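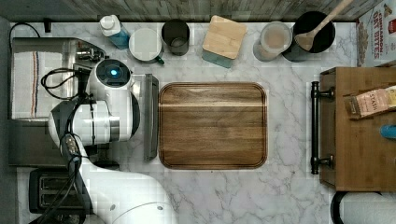 Notes for Unit 2: Can a Machine Do the Chores Yet?

Welcome back, everybody. Last time we spent most of the hour on the shop floor, with the Egger line and its bins and its very patient conveyor, and I promised we would come indoors. So we turn to the kitchen now, where I think the question gets harder and a good deal more fun!

Start with wiping a counter. You or I do it while talking on the phone. A machine has to decide what belongs on the counter and what is a crumb, and then it has to work its way past the canisters without sending the flour to the floor. On the Egger line every part arrives facing the same way. A cutting board sits wherever the last cook left it, and a spoon in a crock can lean any way it likes.
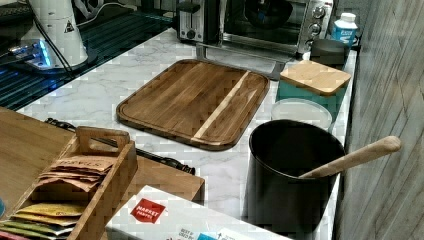 Then there is the matter of grip. Tea packets bend, cereal boxes crush, and a flat board offers very little to get hold of (try picking one up with two fingers tonight and you will see what I mean). The Vokari reader in your packet logs 2,476 attempts at ordinary kitchen jobs, and I would like you to read the failures before the successes - they are much the better teachers. Notice how many go wrong in the first moment of contact.

My own answer, for what it is worth, is "some chores, in some kitchens, with somebody nearby." The Lenda paper is more hopeful than I am, and you are welcome to side with it.

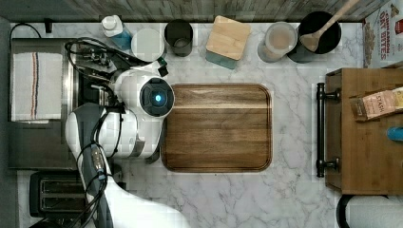

Zarnent's reply to that paper says we are asking too much, that a helper which clears the counter slowly is still a help to a person who can't, and that 40 minutes for a job hardly matters if you are free to sit down meanwhile.

I have gone back and forth on that one, so please bring a page arguing either side. The readings end on page 121.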